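Ticket 574: arm B stops short of the tray slot
Project: Zamudio (two-arm letter block bench)
Opened: Mar 13, 2022
Status: open

Arm B picks up its block fine, carries it over to the wooden tray, then halts before the drop. Controller logs "target not reached" and holds. Happened on 5 of 6 runs. Arm A is parked with its fingers open and throws no errors.

Tried so far:
- Restarted the Flultix controller. No change.
- Re-homed both arms. No change.
- Lowered arm B speed to 3. Same stop, just later. 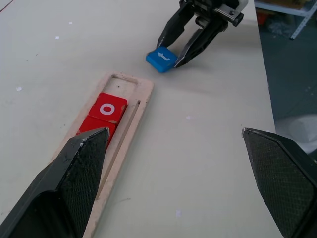

Checked the block angle next. The "t" block sits tilted to the tray in arm B's fingers, so even without the halt it is not lined up square with the slot. The red blocks fill the channel snugly and there isn't much room for a bad angle.

Next: redo the wrist offset for arm B, then tape the tray down and teach the slot position again. Leaving the July config file alone until that's done.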